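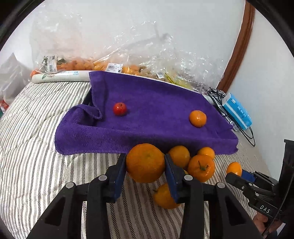
Cokotura Fruit Sorting: Bedroom Set

README, last edited 26th March

Contents

The set covers loose fruit being moved on and off a towel on a bed. It has 100 clips in 6 folders. Most of the fruit is citrus of different sizes. There is also a small red fruit, labeled "red_round" in every file.

Surface

A purple towel lies over a striped bed covering. Its shape changes between clips, so do not use its outline as a fixed reference. Folds and wrinkles were left as they were.

Labels

Each clip has one label for the fruit being held and one for where it starts, either "towel" or "bed". Mandarins have their own label. Citrus that could not be told apart is marked "citrus_other". Bagged produce behind the towel is background and has no label.
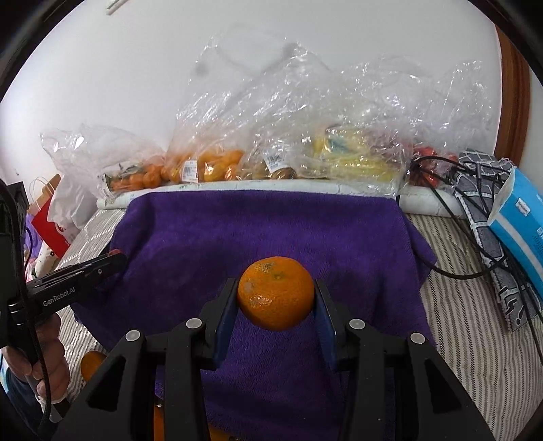 Known problems

Folder 4 has 66 label rows, and two of them are duplicates. They will be removed in the June release. Labels in the Dusstead set use the older names and need to be converted before merging.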